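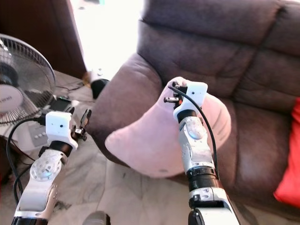
Pink pillow on the sofa, two arms reaching up towards it.

Farina is looking for people to take part in a listening project on street protests, fuel prices and the Nirkano elections

Posted Jan 27, 2021
Paid, part time, from home or from our Ploltance desk

Who we are

Farina is a small news and research outfit. We cover Nirkano and the river districts in English and two local languages -- mostly politics, courts, food prices, the things that decide whether people can get through the month. Newsroom in Ploltance, a second desk in Bululness with fewer chairs. Radio bulletins, a weekly written round-up, and a public archive that students and lawyers use more than we expected.

What this is

Since the bread and fuel rises in October there have been marches in most of the bigger towns in Nirkano. Some were broken up, some weren't. Official accounts and local accounts don't match, often not even on which street. We have 1235 voice messages sent in by listeners during those weeks and they need hearing, properly, by people who know the places and the ways of speaking.

We want 10 paid listeners. Also 5 interviewees for longer recorded talks, see further down.

What listeners do

Hear messages in batches. Write down what is said, in the language it's said in, then a short English version. Note place names, market names, bus stops, anything that helps us fix where the speaker was. Mark what you're unsure of. Please don't tidy up. If someone says "the old depot" leave it as the old depot and put your guess in the notes.

Each batch is then heard by a second listener. Where the two of you differ the desk editor will ring you both. Expect this to happen often, it's no comment on your work.

Hours to suit you, within reason. Evenings fine. We'd like a batch back within 5 days of you getting it, tell us early if that's slipping.

Who we'd like to hear from

People who grew up in Nirkano or lived there long enough to follow a quarrel in a taxi queue. Northern speech especially, we are very short of it. Reading and writing English at an everyday level. No degree needed, no press experience needed. Former teachers, clerks, bus conductors, call centre staff have all been good at this for us before.

You need to be 18 or over. You need headphones and a computer that can play sound without falling over -- we can lend headphones, we can't lend computers at the moment, sorry.

You can't be a serving party official or candidate, or working for one. Party members can apply but must say so on the form. Same goes for police and army, serving or left within the last two years. We do check.

Please read before applying

Some of the messages are hard to listen to. People running, people frightened, a few from people looking for relatives. You can hand back any batch without giving a reason and still be paid for the time you put in. There is a phone line for listeners, outside the newsroom, and what you say on it doesn't come back to us.

Everything you hear is confidential. Senders were promised that their voices wouldn't be passed round. You'll sign an agreement and work through our own player, no downloads. No playing messages to family to ask "do you know this one", however tempting. Ask the desk instead.

Names of listeners aren't published unless you want yours to be.

Pay

By the batch, paid every second Friday by bank transfer or mobile money. Full rates are in the pack, which we send to anyone who asks, you don't have to apply first. Training is paid at the same rate. Second listens are paid the same as first listens (they weren't last time, people complained, they were right).

The interviews

Separate from the listening work. We want to talk at length with 5 people who run a shop, stall, workshop or vehicle in Nirkano and can take us through the last year in their own accounts -- what they paid, what they charged, what they stopped selling. Up to two hours, phone or in person in Ploltance or Bululness. Fee plus travel. Can be anonymous and we'll change your voice on air if you ask. Any view of the goverment welcome, for, against or fed up with the question.

How to apply

Write to the Farina desk using the form on our jobs page, reference 128. Put "listener" or "interview" in the first line, otherwise it goes in the general pile and the general pile is slow. Tell us:

where you've lived in Nirkano and roughly when
languages and which you can write as well as speak
hours you could do in a normal week
anything under the party / police rules above

No CV needed. A few lines is fine, or leave a voice message on the studio number if you'd rather talk, same details please.

Shortlisted listeners get a test batch of 10 short clips, paid. Then a call. We'll answer everyone but it may take us a while, its a small desk and there are bulletins to get out.

Applied last time and didn't get a place? Do apply again, you won't be marked down for it. Say you applied before and we'll dig out your test so you needn't do another.

Open until all places are filled. Northern speakers will be looked at first.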